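Laundry > Folding > Can a machine do it yet?

By Amerley Ofori
23 November 2023
19 comments | 60 shares

Every winter, when the airer takes over the back bedroom, somebody writes in to ask me whether a robot can fold the washing yet. My short answer is still "slowly, and only if you've done half the job first" – but the half you do first is worth learning anyway, so let's have a look at it.

A plate keeps its shape when you pick it up. A tea towel doesn't, and a sleeve is worse. That is why dishwashers have been with us for decades and we are all still folding our own pillowcases. What helps a machine, as far as I can tell, is getting the cloth pulled out flat between two points before any folding starts.

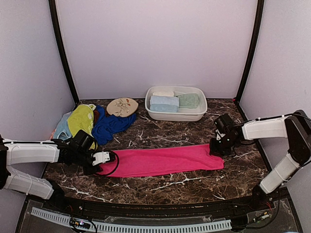
Which is just how my aunt taught me to do sheets! Take two corners, draw them apart until the middle stops sagging, lay the cloth down and only then make your first fold. Smooth from the centre outwards with the flat of your hand.

A few other habits I'd pass on, robot or no robot:

Tip the whole heap out at one end of the table and keep the other end clear for working.

Put folded things straight into a tub, biggest at the bottom. Stacks left on the table get knocked (mine do, at any rate).

Leave the socks till last.

Afia Mensah wrote to say she can get through nearly 50 napkins while the kettle boils twice, and I'd back her against any machine for a good few years to come. Ask me again next December.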